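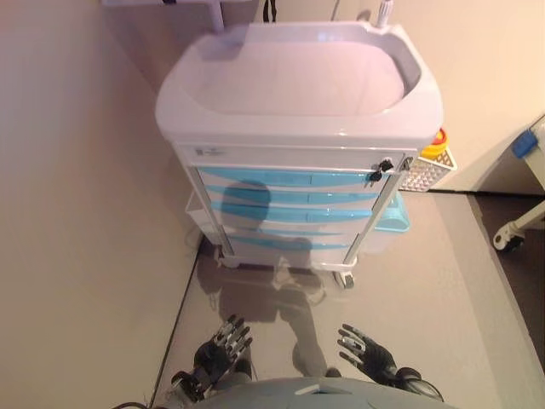
Ticket 2637: hand height on approach to medical carts
Opened by Ka-ming Poon, Stedesov site. Status: closed March 7, 2021. The approach rule we use at Stedesov says both hands must be open and still before the robot comes within reach of a cart. It doesn't say where they should be. With a five-drawer cart like the one here, open hands can still come forward at a level where they might catch the side basket, and that basket holds a yellow container with a red lid. We treat any such container as sharps. The key is in the lock too, and our checklist says keys out.

Tõnu Sproģis: Which version of the rule is loaded?

Ka-ming Poon: Version 3. Same wording as in the Carnix binder, page 152.

Tõnu Sproģis: Then the robot is doing what it was told. The rule needs a height and a side clearance. I suggest 100 mm from anything mounted on the side of a cart, measured from the fingertips with the hand spread.

Algirdas Ķēniņš: Agree on 100. Please don't set it from the wrist, we did that at Krūmiņa and had to redo it.

Ka-ming Poon: Loaded and run on the same cart. Stops short of the basket on both approaches. Checklist now has "key removed" before "start", it used to be after.

Algirdas Ķēniņš: Closing. The lower side bin is covered by the same clearance, no separate ticket needed.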